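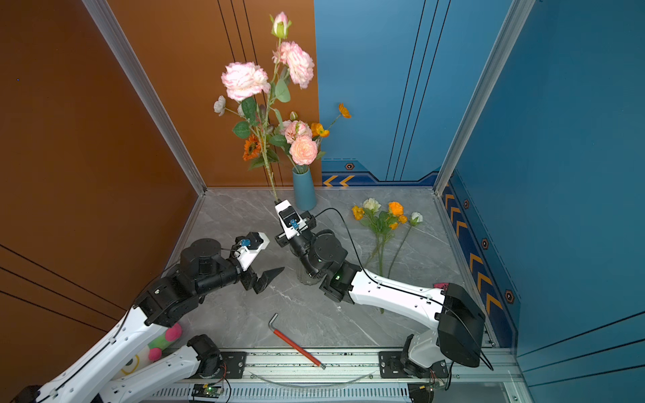 *Photo: Kaiwen Lu*

**1/** A thread about writing thank-you notes, a thing I have avoided since childhood and am now doing at the kitchen table under my own supervision. May 21, 2020. Start time: after lunch. Progress: I have found a pen.

**2/** Background. I turned 40-something in January, people were kind, and I told myself I'd write to everybody that weekend. Then it was a different weekend. Then it was a whole season. There's a point where a late note stops being late and becomes a historical document.

**3/** The list has 12 names on it. My aunt is on there twice because she gave me a cheque and a casserole dish and I couldn't decide if those were one present.

**4/** My mother's rule was that you couldn't spend the money or wear the jumper until the letter had gone in the post. I have worn the jumper. I have worn it so much the elbows need a letter of their own.

**5/** First attempt: "Dear Chunhua, I'm so sorry this is late." Second sentence: also about how late it is. Third sentence: a short history of the lateness, with causes. The present came in at sentence six. Bin.

**6/** Chunhua Zeng, for the record, sends thank-you notes for thank-you notes. We once went back and forth for most of a spring. I ended it by moving house.

**7/** Bought proper cards for this, from Bovska, the stationery place by the station in Stokow. Thick cream ones with a deckled edge. They're so nice that I'm now frightened of them and am doing my drafts on the back of a gas bill.

**8/** The ink is another matter. The woman in Bovska sold me a bottle of something called Zerano, which looks black in the bottle and comes out the colour of a school blazer. Doesn't dry, either. I have signed my name on three cards and my left wrist.

**9/** People keep asking (one person, Kaiwen) why I don't just send a text. Because a text can be answered, and then I'd have to answer the answer. A card goes in the box and you walk home a free man.

**10/** Things I have written and crossed out:

- "It will come in very useful" (it was a candle)
- "You shouldn't have" (reads badly when you're five months late)
- "How did you know?" (I'd sent her the link)

**11/** Had a break. Made tea. Cleaned the grill pan, which has needed doing since before the presents.

**12/** Back. Found an old etiquette book of my gran's, 400 pages, with a whole chapter on letters of thanks and a page and a half on what to do about a bishop. I don't owe a bishop anything as far as I know, but it's nice to be ready.

**13/** The book says to mention the gift by name, say one thing about how you've used it, ask after the person and stop. I've been trying to write literature. Gran's lot were knocking these out before breakfast.

**14/** With the method, I've done four in an hour. The cheque-and-casserole aunt got one card, both items, a line about the lasagne. I did leave out that the lasagne was from a packet.
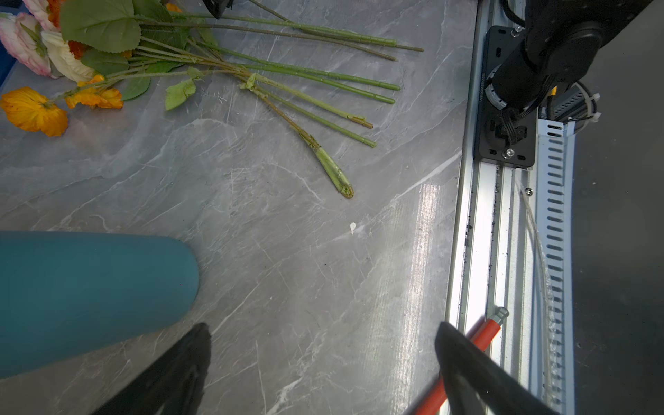
**15/** Someone in the replies wants to know: how late is too late to send a thank-you note?

There's no cut-off. Gran's book says to apologise once, in half a sentence, and then get on with thanking them.

**16/** The hard one is Uncle Gentile (not his name, it's what we called him after the brand of shoe he sold). He gave me a book about canals. I haven't opened the book about canals. I need one true sentence about it.

**17/** Suggestions so far from the family group: "It's a good size." "I've put it where I can see it." My sister: "Read it, you coward."

**18/** Read the first chapter. There's a fight between two lock-keepers that goes on for years, mostly by letter. I've used up both sides of the card and had to go round the edge.

**19/** Six done, which is half. Stamps: none. I own no stamps. The post office shut while I was reading about the lock-keepers.

**20/** Kaiwen says he's got a book of second class in a drawer and I can have them. I'll have to write and thank him.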